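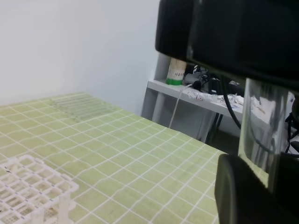

Von: Lụa Khúc
An: Liste Papier und Einband
Betreff: Re: Laufrichtung bei Graupappe, Vorsätze wellen sich
Datum: 28. April

Hallo zusammen,

zur Anfrage aus Drostau, Zitat gekürzt:

> ich habe im März eine kleine Auflage in Halbleinen gebunden, Buchblock
> fadengeheftet, Deckel aus Graupappe. Nach dem Auspressen lagen die
> Bände flach. Inzwischen ziehen die Deckel nach außen, und die
> Vorsätze zeigen Wellen parallel zum Kopfschnitt. Geklebt habe ich mit
> reinem Kleister. Die Pappe stammt aus Resten, die Laufrichtung habe
> ich nicht geprüft. Liegt es am Kleister oder an der Pappe?

Vermutlich an beidem, in erster Linie aber an der Laufrichtung. Wellen, deren Kämme parallel zum Kopfschnitt liegen, deuten darauf hin, dass das Vorsatz quer eingebaut ist. Papier dehnt sich quer zur Faser deutlich stärker als längs. Am Falz ist das Blatt festgehalten und kann die Dehnung in der Höhe nicht mitmachen, also wirft es sich dort auf.

Prüfen lässt sich das am Reststück. Beim Papier einen Streifen längs und einen quer schneiden, beide gleich breit, aufeinanderlegen und am Ende waagerecht halten. Der Streifen, der stärker durchhängt, ist der quer zur Faser geschnittene. Bei Pappe reicht die Biegeprobe von Hand, ab 2 mm Stärke am besten an einem Stück, das in beiden Richtungen dasselbe Maß hat. Reste danach sofort mit einem Pfeil markieren.

Zum Kleister: Er bringt viel Wasser ein. Für das Anpappen nehme ich Kleister und Dispersion gemischt und streiche dünn von der Mitte nach außen. Wer bei reinem Kleister bleiben will, muss länger pressen und die Makulatur öfter wechseln, anfangs nach 5 Minuten, später in größeren Abständen.

Dass die Deckel nach außen ziehen, kommt vom Bezug. Der Gegenzug des Spiegels ist zu schwach. Dulberg beschreibt in seinem Skript das Gegenkaschieren mit einem dünnen Papier auf der Innenseite, Laufrichtung parallel zum Rücken. Ich verwende dafür ein Papier mit 100 g/m², das genügt bei Halbleinen in der Regel. Das Gallia-Vorsatz, das hier öfter empfohlen wurde, ist mir für diesen Zweck zu steif.

Die fertigen Bände würde ich nicht erneut anfeuchten. Unter Gewicht zwischen trockenen Pappen lagern und bei gleichmäßiger Raumfeuchte abwarten. Ein Teil der Spannung geht zurück, die Wellen im Vorsatz bleiben meist.

Noch offen von meiner Seite: Welche Stärke hat die Pappe, und wurde der Rücken vor dem Einhängen hinterklebt? Xie hatte im letzten Thread nach Fälzelmaßen gefragt, die Tabelle reiche ich nach.

Gruß
Lụa Khúc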